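Module handout 4: Household Textiles and Their Care
Course leader: Ieva Vasiliauskas
Vencombe Institute, Department of Domestic Studies

This handout supports the fourth lecture and should be read before the seminar. It covers cotton in the home, from bedding to working clothes.

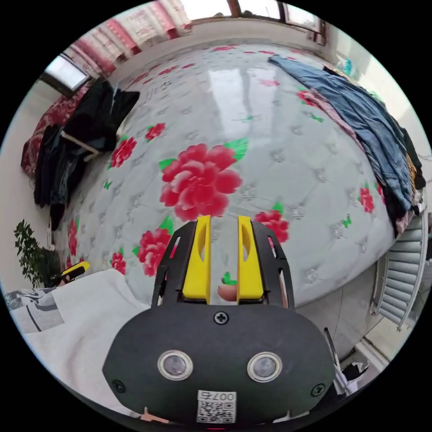
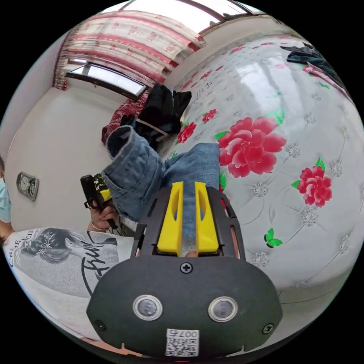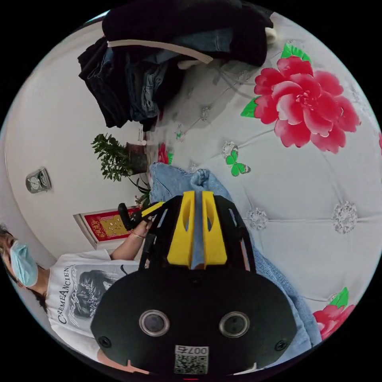
*Fig. 4.1 (first picture): quilted bedspread with a printed peony pattern. The second and third pictures show blue denim.*

## 4.1 Weave and weight

Denim is a twill. The weft passes under two or more warp threads, and the step moves along by one thread with each row, giving the familiar slanting line. In most denim the warp is dyed and the weft is left undyed, so the inside of the cloth is paler.

Sheeting is usually a plain weave. Thread count alone is a poor guide to quality; students should also consider fibre length and finish. The sample sheet held in the department has a count of 180 and the comparison sheet 225.

## 4.2 Quilting

A quilted cover has a top, a filling and a backing, held together by stitching. Close stitching keeps the filling in place but makes the cover stiffer. The earliest quilt in the Sondesholm collection is dated 1777 and may be viewed by appointment with Hazem Ghoneim.

## 4.3 Washing

- Turn dark denim inside out and wash it cool.
- Test printed cotton for loose dye on a hidden seam.
- Dry quilted covers flat where space allows.

## Seminar task

Write one page comparing the care of a twill and a plain weave. Hand in work to Jade Stockdale in Room 12 of the Medow Building.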